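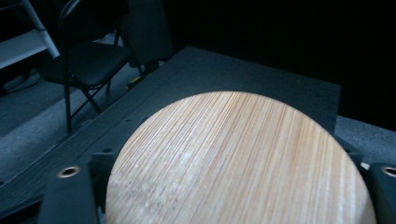

Why are some young people getting their appointment reminders in English when their record in Skandix says Tigrinya or Dari?
The reminder template in those two languages had gone over the 200-character limit, and when that happens Skandix sends the English one in its place without telling anybody. A second fault, to do with records moved across in July, made it look worse than it was. Both are fixed now, and the long version follows for anyone who meets the same thing.

Ticket: Reminder texts arriving in the wrong language
Site: Bautista House youth casework team, Zoltthorpe
Also affects: Brarnholm drop-in
Opened: 2019-11-16
Priority: High
Status: Resolved, watching

Original report

Hello, and thank you in advance for looking at this, I know you have a lot on. We've had several young people come in to the youth casework desk this week a day late, or ring us upset because they had missed a college enrolment appointment. When we sat down with them and looked at their phones, the reminder was there all right, but in English. One lad had kept every message we'd sent him and asked very politely what they were all for. They are all newly arrived, most of them are living in shared housing, and quite a few don't yet have anyone at home who reads English well enough to help.

We've checked the language box on their records and it's right in every case. I've been through the ones I know of and counted 19 young people, though there may be others who simply haven't said. I'd be so grateful for a fix before the next round of enrolment appointments. In the meantime we are ringing people with an interpreter on the line, and it's taking up most of our mornings.

First reply from support

Thank you for such a clear report, and please pass on our apologies to the young people. Could you tell us three things: whether it's the same languages each time, whether the appointments were booked at Bautista House or Brarnholm, and whether the records were made before or after the move to the new system? There's no need to send names, the record numbers will do nicely.

Reply from the team

Record numbers are on the attached list. They're nearly all Tigrinya and Dari speakers, with a couple of Arabic. Both sites. Most were on the old system and moved over with everyone else, but the newest was registered only the other day, so I don't think it can all be down to the move. Arabic seems to work for everybody else, which puzzled us.

Log

Entry 1. Looked at the records on the list. Home language is filled in correctly on all of them. There's a second box further down, under Contact Preferences, called Message language, and that's the one the reminders go by. On the two Arabic records it was blank. It's easily missed, as you have to open the section to see it, and we do think the two boxes ought to sit together.

Entry 2. Checked the July move. Of the 891 youth records that came across, 85 have a home language but no message language. The old system kept only the one box, and where a young person had two languages written in it (for instance "Arabic / some French") the import couldn't decide between them and left the second box empty. A blank message language means English. That accounts for the Arabic speakers.

Entry 3. Asked the team before filling anything in. We could have copied the first language written in each record, but the team quite rightly pointed out that the language someone speaks at home isn't always the one they like to read. Some of the young people speak a language they've never been taught to read, and others would sooner have English because they're proud of how it's coming along. The team went through the list with their own case notes and sent it back with a choice against each one. Imported it that evening. Test reminders to the team's own phone came through in Arabic and French as they should.

Entry 4. Test reminders in Tigrinya and Dari still arrived in English, even on a brand new test record with both boxes filled in. So there was something else the matter.

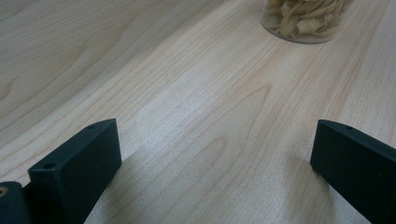
Light wooden tabletop with arched grain.

Entry 5. Compared the templates. Somebody had kindly added a line to every language in the autumn, asking people to bring their college letter and giving the bus stop for Bautista House. It's a sensible line and we wouldn't want it lost. In Tigrinya and Dari, though, it took the whole message past 200 characters, and the sending service won't take anything longer. Skandix then falls back on English. It does write this down in the sending log, but only as "template substituted", and that log isn't on any screen the team can open.

Entry 6. Shortened both templates. We didn't do the wording ourselves — we asked the interpreters who work with the team to do it, and they moved the bus stop into a separate message that goes out once, with the first appointment only. Each one was read back over the phone by a second interpreter. Tests fine at both sites.

Entry 7. Switched on a warning. If a template is too long, whoever saves it is now told straight away, and the old wording stays in use until it's been put right. If a reminder is ever swapped for the English one, the caseworker gets a note on their task list so that they can ring instead.

What to check if it happens again

1. Open the young person's record and go to Contact Preferences. Look at Message language, not only Home language at the top.
2. If it's blank, ask the young person what they'd like to read, with an interpreter if need be, and fill it in.
3. Send a test to the team phone from the Reminders page.
4. If the test comes in English, open the template for that language and look at the count beneath the box.
5. If the count is fine as well, reopen this ticket with the record number. Please don't put names or phone numbers in the message.

Reply from the team

Thank you so much, this is such a relief! We had our first full day of reminders today and the young people who came in had the right message. One of them corrected our spelling of a street name in Dari, so there's a small change on its way to you, and we'll keep an eye on the count when we save it. We've rung everyone on the original list to apologise and rebook, and the college has been very good about finding new places in the diary. Brarnholm have asked whether the warning could cover the letters too, as those use the same wording.

Last reply from support

Lovely to hear. The letters don't have a length limit, so they can't fall back to English in the same way, but they do go by the same Message language box, and Brarnholm would do well to look down their own list for blanks. We've sent them a report they can run themselves. We'll leave this open as "watching" until the next enrolment round has gone by — do shout if anything looks odd before then.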